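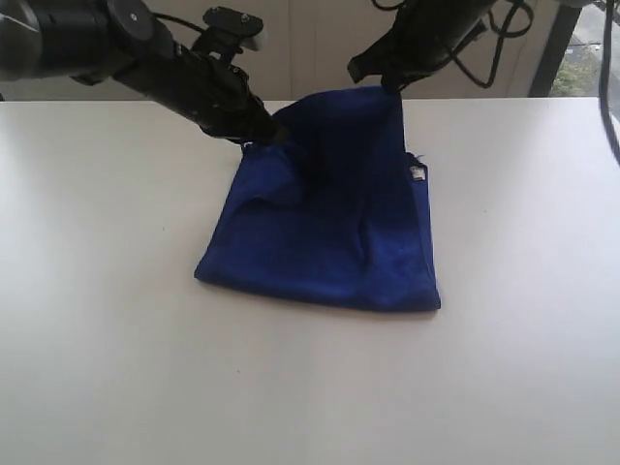
Plier les torchons et les chiffons : ce que j'ai noté à la journée portes ouvertes de Livatmont

Dimanche je suis allée chez Livatmont, où l'atelier Poler montrait ses robots au public. La démonstration de pliage était à 18 heures et j'étais venue surtout pour elle, parce que chez moi la pile de linge de cuisine tombe toujours du même côté. Nives Melis, qui présentait, expliquait chaque geste lentement, et plusieurs de ces gestes sont utiles à la maison aussi.

Prendre le tissu par un coin
On pince le coin lui-même, pas le bord à côté. Avec deux prises, une à chaque bout du même côté, le tissu se déplie presque seul quand on le soulève. Avec une seule prise au milieu, il fait une boule et il faut recommencer.

Choisir une table claire et lisse
Un chiffon bleu foncé sur une table blanche, on voit tout de suite où sont les bords. Moi je pliais sur une nappe à fleurs, j'ai arrêté. Passez la main sur la table avant de commencer, les miettes s'accrochent à la microfibre.

Chercher l'étiquette
Elle est cousue dans la couture et donne un bon repère. Je la mets toujours à droite, puis je plie vers elle. Si des fils dépassent, on les coupe aux ciseaux, on ne tire jamais dessus.

Plier, poser, lisser
D'abord en deux, bord contre bord. On pose, on lisse du plat de la main depuis le pli vers l'extérieur, et seulement après on fait le deuxième pli. Pour un torchon de 40 cm de large, je termine en trois pour entrer dans mon tiroir, qui fait environ 20 cm.

Le lavage avant le pliage
Pour la microfibre : pas d'adoucissant, et séparée du coton qui peluche. Une voisine de banc, madame Simanjuntak, met les siennes dans un filet Rimo - je vais essayer.

Il reste une démonstration en novembre, l'entrée est libre. Venez un peu avant l'heure, les places assises sont devant et elles partent vite. Pour les draps-housses j'ai posé la question, on m'a répondu « la prochaine fois ».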